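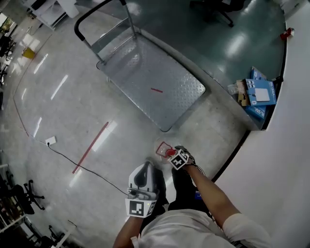 Subject: Re: [handheld-manip] Jillar open day, anyone going?

On the list last month it was written:

> Jillar is opening its ground floor in August and showing the hand-held
> gripper setup that Makon has been using for demonstrations. Our group
> can send one person at most. Before I ask for travel money I would like
> to know whether they let visitors hold the grippers, whether both hands
> are tracked at the same time, and whether the trajectories can be
> replayed on an arm we already own. Also, is the calibration any good?
> Last year's notes said 2 mm, which I find hard to believe for a floor
> that size.

I went, for the afternoon session. Replies in the order you asked, then some notes on the session itself.

Visitors can hold the grippers. There is a sign-up sheet at the front desk and you get one slot. Mine was at 2:20 p.m. The staff give you a short briefing first, which covers grip, marker handling and what to do if tracking drops (stop, hold still, wait for the tone, go on). If you sign up late you will probably watch and not touch.

Both hands are tracked together. Each gripper carries its own square black-and-white markers, and the software keeps left and right apart by marker ID. I asked what happens if you cross your wrists. The answer was that tracking holds as long as one face of the marker stays in view of a camera. I tried it a few times and lost the right hand once.

Replay on your own arm is a "maybe." The export is end-effector pose plus gripper opening, with time stamps. It knows nothing about your joint limits. Clurkberg has written a retargeting layer and showed it on slides only. I would not plan a purchase around it.

On calibration, the 2 mm figure is from a bench test with the gripper in a fixture. The handout gives it with that condition attached, and I think the condition got lost when last year's notes were typed up. For free motion over the floor area they would not quote a number. I asked twice.

Session notes follow.

1. Floor and layout

The demonstrations use a large open room with a glossy floor, a lot of window light on one side and fluorescent fixtures overhead. I expected reflections to be a problem for the markers. According to the engineer on duty they were, in the first version, and exposure is now locked per camera. I noticed no dropouts from glare during my slot, but the sky was overcast.

The flatbed cart is a standard item in their task set. Its deck is diamond plate, and the push handle is a tube with black grip padding. They like it because it moves when you bump it, so an operator who leans on it spoils the take. There is red tape on the floor near it. Watch where you put your feet around the cable by the floor outlet.

2. Tasks

The published set has 56 tasks. Most are pick-and-place with small parts, some need both hands, and a few include moving between the cart and the counter. Small clear cups are used for loose parts. I was given a transfer task and did it badly. The jaws close later than your fingers tell you, and you learn to lead the motion a little. By the fourth try my times were acceptable.

3. Operator view

Operators wear a small camera on a head strap in addition to the cameras on the grippers. The head camera sits on the forehead, under the brim if you wear a cap. The gripper camera has a very wide lens, with strong bending of straight lines and black corners, and it takes in a good part of the room behind the operator along with the tool. If you plan to train on raw images, undistort first or crop. The Krishnan toolkit ships a lens model that worked on the sample files I was given.

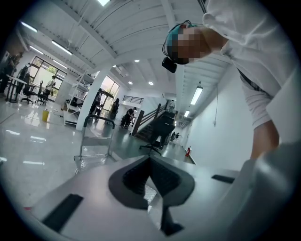
4. Data handling

Faces are blurred into blocks before anything leaves the building. This is done on a local machine the same evening. The sample archive has 549 takes and unpacks without trouble. The index is a plain CSV. Two columns are mislabeled: "open_l" is in meters and "open_r" is in percent. I reported it and was told it is fixed in the next release.

The full release is listed at 2060 takes. I could not get a date.

5. Questions I did not get answered

- Drift over a long session. They restart tracking between operators, so you would not see it on an open day.
- Weight of one gripper. It was not on the handout and there was no scale. My forearms were tired by the end of the slot.
- Whether the markers can be printed in-house or have to come from Makon.
- Battery life with the head camera recording.

If your group can send only one person, send whoever will write the import code. The hardware can be understood from the handout, but the file format questions went much faster in person. Bring a laptop with the Krishnan tools already installed, as guest wireless was slow all afternoon.

I have the handout as a scan and can forward it off-list. The sample archive is too large for the list server, so ask Jillar for the download link and mention the open day.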